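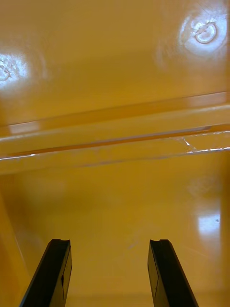 Relu Husar assessed moulded goods for Hamdan, a firm that insured other firms against the failure of small parts. The claim from Kullia arrived in May and concerned the Zalidell, a storage bin sold for farm sheds and marine lockers. The bin's interior was a glossy mustard yellow, deeper toward ochre where the light fell off, and a stepped ledge ran across it, made up of two rounded bands with a groove between them. Along the lower band, toward the right, was a thin white jagged line. The claimant called it a crack. The moulder, Grollemetti, called it a reflection. Husar wrote both words on his form, with a stroke between them, and booked a room at the Kullia motel.

The form had a box for the nature of the defect and a smaller box for its cause. He had filled in the second box before the first only once, early in his career, and had been required to attend a course.

The bin was kept in the back office of the Kullia co-op, on a steel bench, under a tube light that hummed at mains frequency. The claimant was the co-op manager, a tall woman in a fleece vest who gave her name as Jean and did not offer the rest of it. She had 140 units in the shed and wanted them all replaced. She had refunded five customers so far. None of the five had reported a leak. They had reported a line.

"Same spot?" Husar asked.

"Same spot. Right side, low on the ledge."

"Branching?"

"At the left end of it. Like a little twig."

He noted the consistency. A crack from handling would wander from one unit to the next. A crack from the tool would not. Neither would a reflection, provided the bench and the lamp stayed where they were and the person looking was always the same height. He asked Jean how tall she was and wrote down the answer, and then asked whether the customers had seen the line before or after she had shown it to them. She said she would have to think about that.

The procedure was set out in the Hamdan manual and took most of a morning. He cleaned the ledge with a lint-free cloth and isopropyl. He drew a fingernail along the lower band from left to right, then from right to left. He recorded the temperature of the room. He turned off the tube light and worked with a torch held at a low angle, and moved it slowly through an arc while keeping his head still. The manual was particular about the head. Most errors in the detection of surface defects were, in its view, errors of the neck.

A reflection travels with the lamp. A fracture stays where it is and changes only in brightness. At the first pass the white line stayed. At the second pass it slid a little to the left and its branch disappeared. At the third pass it did neither of these things with any conviction.

He made some tea in the co-op kitchen and did the passes again.

"Well?" Jean said.

"I'm getting a mixed result."

"Is that a category?"

"No," Husar said. "There are two categories."

He tried dye penetrant after lunch. The dye was red and was meant to draw itself into any opening by capillary action, stay there through the wipe, and come back up into the white developer as a visible trace. He applied it to the lower band, waited the specified interval, wiped, and sprayed. A trace came up along the groove between the two bands, as it would in any groove, since a wipe seldom reaches the bottom of one. On the lower band there was a faint pink stain 12 millimetres long. The manual gave a threshold for faint. It was expressed as a comparison with a printed swatch, and his swatch had been carried in a glovebox for several summers and was itself rather pink.

At 4 pm the sun reached the office window. It came in across the bench and lit the whole interior of the bin, so that the plastic went from ochre to gold along its full width and the ledge threw a narrow shadow beneath it. Jean stopped what she was doing at the filing cabinet. Husar put down the torch. There were now a great many white lines, on both bands, at both ends, and some of them branched. A truck went past outside and they all moved – or the bench did.

"They can't all be cracks," Jean said.

"No."

"Can they all be not cracks?"

He consulted the manual, which did not contemplate daylight.

He stayed until the sun had left the window and the lines had gone out, and then he looked for the first one again. He found it, low on the right, where it had been in the morning, or very near. He laid a steel rule beside it and read off its position. He asked Jean to read it too, without telling her his figure. Her reading differed from his by the width of the line. He asked her to crouch to his height and read it again, and she did, and they agreed.

The report ran to three pages. Under nature of defect he wrote "linear indication, white, persistent at constant viewing height". Under cause he wrote "under review". He recommended that the bins be held in the shed, out of direct light, and that no further customers be shown them. Grollemetti accepted the report as proof of a reflection. The co-op accepted it as proof of a crack. Hamdan paid half.

Husar asked whether he might keep the sample, and as the matter was closed there was no field on any form to prevent it. It stands in the hall of his unit, where he keeps his umbrella in it. In the mornings he looks into it on his way out, first standing, and then, if there is time before the bus, from Jean's height.

12 shares
4 comments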